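Spent the morning comparing two sets of finger pads on the handheld gripper. I have opinions now, and a sore thumb. (1/13)

Test object is a navy reindeer sweater. Test bench is a bed. We are a serious outfit.
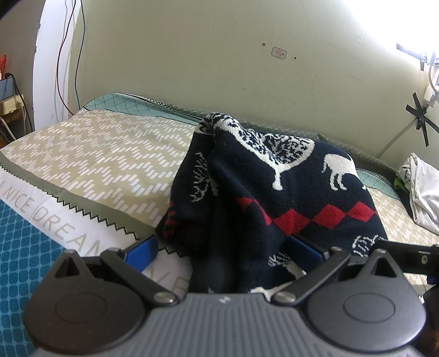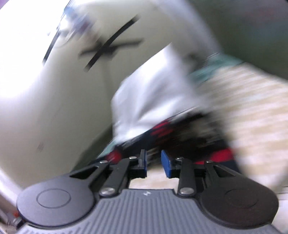

Iona MacRitchie
16/02/2022

Blue pads first. They're the soft ones Moataz ordered in November after the last batch split. On knitwear they are very good. You close, the wool bunches up between them, and it stays bunched while you think about what to do next. (2/13)

On thin white cotton they are less good. Cotton is happy to slide out of anything. Cotton would slide out of a bench vise. (3/13)

Second set is the hard ribbed pads from Pernstead. They grip cotton like a parking ticket under a wiper. They also pull loops out of knitwear, so the reindeer gets the blue ones from here on. (4/13)

Now the camera. It rides behind the fingers, so in every picture you get a great deal of gripper and whatever laundry fits past it. I've come around to this. You always know where your fingers are. (5/13)

What I haven't come around to is the blur. See the second one up there. Bedroom light, default shutter, a wrist moving at the speed of a person who wants lunch. (6/13)

Enda's fix was to lock the shutter at 1/600 and turn the gain up. Sharp edges, and grain like a gas station security tape. (7/13)

My fix was to move slower. It works fine and I hate it. (8/13)

Zulmira asked how the Cetia controller compares with the old one. The old one had a dial. The Cetia has a menu, and inside the menu there is a picture of a dial. (9/13)

Closing force is smoother on the Cetia, I'll give it that. The old one had a little hop right before contact, which on a folded sleeve meant you grabbed 2 layers when you wanted one. (10/13)

It does forget its zero every time you unplug it. I found this out with my thumb between the pads. Hard pads, naturally. (11/13)

Where I've landed: blue pads for anything knitted, Pernstead for sheets and shirts, Cetia controller for both, shutter somewhere between mine and Enda's once we stop arguing. (12/13)

Swapping pads is 3 screws a side, by the way, and the small ones vanish into bedding the second you look away. If anyone has a magnetic tray they like, I'm taking suggestions. (13/13)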